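Projects > Ralau > Equipment
Fri 8 August, by Laurinda Arruda
2 min read

Budget week for Ralau and I'm having way too much fun with it. We're pricing a second arm! Thread.

The arm quote gets all the attention. My favorite line is the cheap stuff: fingers. Garard wants $126 a pair, and I've put down 5 pairs, so we can bang them around all year without wincing.
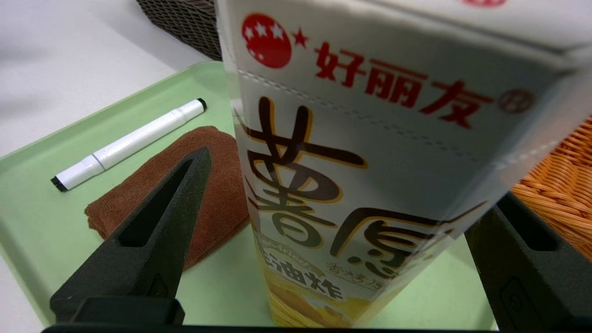 Next up is the wrist camera. Pesthorpe has one at $921 with the cable and bracket in the box, and I love a quote where I don't have to go hunting for the bracket (looking at you, last February).

Adelino Salgado keeps asking for a fancier gripper with force sensing. I want it too! But I'd put spare parts first this year and price the sensing for next.

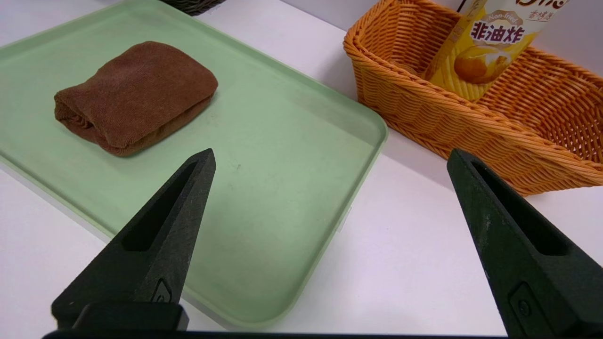 Props get their own line now. Trays, baskets, snacks, cloths, pens. Small money each time, but it used to come out of "misc" and misc was always broke by spring.

Also budget table space. Two arms need 2 tables, plus room to walk between them, and I nearly forgot the second table.

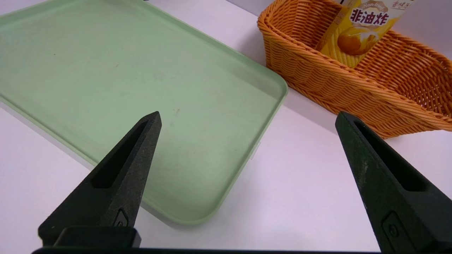
Green tray, orange basket, non-fried snacks.

Still waiting on Correia for the service plan price. If you've bought one from them, tell me what you'd skip and what you'd pay for again. I'll post the full sheet once the quote is in.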